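# Small water – speaker notes, Sorkside

2023-09-08

Wait for people to sit down. Thank Yao-tsung Lai for the invitation and the tea.

**Opening (5 minutes, no more!)**

Start with the question: who here knows what their household used last month? Let a few people guess out loud. Guesses are always lovely and always far too low. Then give them mine – 341 liters on one hot day in April, and I was so sure I was careful.

Say that I fell into this subject by reading my meter every morning with my coffee, and that I still do it, and that it's much more fun than it sounds.

**Where it goes**

Toilets, showers, laundry, taps. Go slowly, people like to write this down. The tap is the one everybody feels guilty about, so spend a little time there.
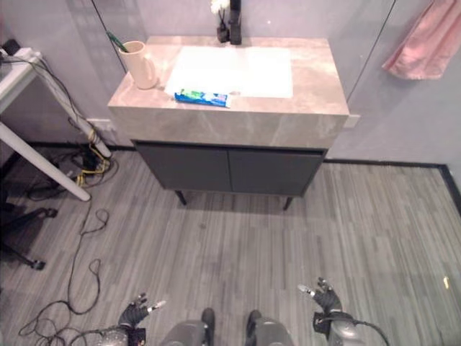 Bring in the Skulolwood street project. 125 homes signed up, each with a notebook and a pencil on a string, and Chak-lun Tsao went door to door collecting the numbers (tell the story of the dog and page three). The whole street shared one chart in the bakery window, and people would stop and argue over it with bread under their arms. I loved that chart!

Mention that the biggest drop came from leaks. One slow drip in the Poon building had been running so long that the tenants thought of it as a sound the house made.

**The leak test**

Do this part live. Read the meter at bedtime, use no water, read it again when you get up. If the number has moved, go looking. Food coloring in the toilet tank, wait a while, check the bowl. Pass the little bottles along the rows.
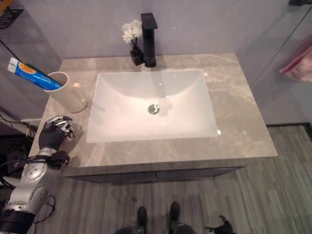 Then the Trustau notebooks. 1636 readings, all handwritten, and you can spot the school holidays just by flipping through. Hold one up. Let people come and look afterward, but ask for clean hands, the ink smears.

**Questions**

Someone will ask about rain barrels. Say yes, wonderful, and keep the lid on. If it turns to pricing, send them to Yao-tsung, who has the rate sheet.

Leave the sign-up page by the door. Collect the bottles!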